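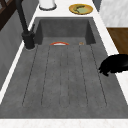
Automated dishwashing by hand

Automated dishwashing by hand, also called sink clearing or the sink task, is the use of a general-purpose robot to do what a person does at a kitchen sink: pick up the dirty things, clean them, and put them somewhere else. It is distinct from the dishwasher, a machine that has washed dishes well for generations on the condition that someone else brings them, turns them the right way up and takes them out again. Those parts of the job are what the field is mostly about.

As of 2024-02-05, no robot sold for home use does the whole chore without supervision. Several do parts of it, in kitchens that have been arranged with the robot's feelings in mind.

Contents
1 Definition
2 Why the sink is hard
3 Simulation
4 The Gavville trials
5 Commercial kitchens
6 Hardware
7 Measuring success
8 Criticism
9 See also

Definition

The task is usually split into clearing, washing and putting away. Clearing means moving dishes and scraps off the counter and out of the sink. Washing means removing food from a surface, and is the stage most people picture. Putting away means finding a place for each thing, in a cabinet designed by someone with elbows.

Researchers disagree over whether wiping the counter afterward is included. Oluwatosin Ibrahim, whose survey of household benchmarks is often cited on the point, holds that a sink is done when a reasonable housemate would stop complaining. Others have asked for something easier to write in a table.

Why the sink is hard

A sink is a box with steep walls, and robot arms dislike boxes. An arm that moves freely over a tabletop has to come down at an angle into a sink, with the faucet on one side and the rim on the other. Many grasps that look fine on paper end with a wrist against the stone.

The contents are no help. A shallow bowl lying flat offers only its rim to hold, and if it is tipped or partly hidden in a recess it may look to a camera like a thin curve of color with no dish attached. Glasses are transparent, spoons are reflective, and a wet plate is both slippery and shiny. Small scraps of food can be smaller than the gripper fingers meant to collect them. People solve this by using a fingertip, or by running the tap and looking the other way.

There is also the matter of judgment. Half a vegetable on a plate may be waste, tomorrow's lunch, or part of a meal that is still going on. A robot told to clear the kitchen needs some policy about this. The common ones are to throw everything out, to throw nothing out, and to ask, and all three have been unpopular in user studies.

Water is often left out of experiments altogether. Most published sink work has been done dry, with clean dishes standing in for dirty ones. The literature calls this a simplification.

Simulation

Much of the training is done in simulated kitchens, where a broken plate costs nothing and the floor never needs mopping. A program draws a kitchen, scatters objects in it, and lets a virtual arm try its luck many times over. Counters, faucets, plates and lighting can be changed between attempts so that the robot does not simply memorize one room.

Simulated sinks have improved a good deal in appearance. Stone has flecks, marble has veins, and the drainage grooves are where a plumber would want them. Behavior lags behind looks. Rigid objects such as bowls are handled fairly well. Sponges, suds, soaked bread and anything described on a recipe card as "sticky" are handled badly or left out. A robot may therefore arrive in its first real kitchen with a great deal of experience and no idea what cheese does.

The Gavville trials

The best-known home test was run in the town of Gavville by the robotics firm Owino, under the direction of Beatrice Masanja. It began in May and used 2 robots, which took turns at a rented house with a working kitchen. Evening meals were cooked and eaten there by the staff, who were asked to leave the dishes as they would at home. Masanja later wrote that this instruction was followed with more enthusiasm than any other in the protocol.

The trial logged 300 sink sessions. In 61 of them the robot emptied the sink without a person stepping in. Washing was judged separately and less kindly, and putting away was dropped partway through, after a run of trouble with a cabinet whose door stuck in damp weather. The door has since been mentioned in two other papers.

Most of the failures were dull. The robot let go too early, or gripped a rim and could not lift it clear of the wall, or looked for a long time at a fork. Dramatic breakages were rare. The report notes that the robots were slow enough for someone to get there first.

Commercial kitchens

Restaurants and canteens look like the easier market. They own many copies of the same plate, they run the same routine every shift, and they have space for a machine that no one would want next to the toaster. Jaswood, a maker of conveyor dishwashers, added an arm to its loading station that lifts plates from a tray and stands them in a rack. It works on Jaswood trays, with plates facing up, and does not do bowls.

Anatole Arnaud, who studied the arm in a hospital canteen, found that it kept pace with the line at lunch. He also found that one worker now spent the shift turning plates face up. Arnaud counted this as automation, while the worker, quoted in the same paper, used another word.

Hardware

Most systems use a single arm with a two-fingered gripper. Two fingers are cheap, sturdy and good at picking up boxes, and much of kitchen robotics consists of wishing that dishes were boxes. Suction cups manage flat plates but lose interest in anything with a curve or a crust. Hands with more fingers do better with cups and cutlery, and need cleaning themselves, a step seldom included in the timing.

The Gullora gripper, developed by Faraji Magesa, wraps soft sleeves around rigid fingers so that the tip can slide under a rim and bend. It lifted bowls that defeated harder designs. The sleeves wore out quickly in hot water, and a later version costs more than the sink.

Measuring success

There is no agreed score. Some groups count objects moved, some count empty sinks, and some count whether the robot finished at all. A robot that moves seven items out of eight does well by the first measure and fails by the second, and in an ordinary household the eighth item is the pan.

Esther Mussa put together a shared test set of 706 sink layouts, ranging from one mug to what the notes call "after guests". Results on the easy layouts are good and widely advertised. Results on the hard ones tend to appear in an appendix. Mussa has asked authors to report both on the same page, with partial success.

Videos are a further difficulty. Many are sped up, a fact normally given in small type in a corner, and few show who put the dishes there or how many tries were made beforehand.

Criticism

Some critics argue that a humanlike robot is the wrong tool, and that it would be simpler to redesign the kitchen: shallower sinks, dishes with handles, a cabinet that is also the dishwasher. Supporters answer that people already have kitchens and are attached to them. Ibrahim has pointed out that the two sides have been having this exchange for as long as the field has existed, frequently over dinner, and that somebody always has to wash up after it.

Cost is the other common complaint. A home robot able to clear a sink is priced far beyond an ordinary dishwasher, and most owners would still want the dishwasher. Manufacturers reply that the same robot will also fold laundry, for which see the separate article and its list of open problems.

See also

Dishwasher
Laundry folding (robotics)
Grasp planning
Household benchmark
Chore division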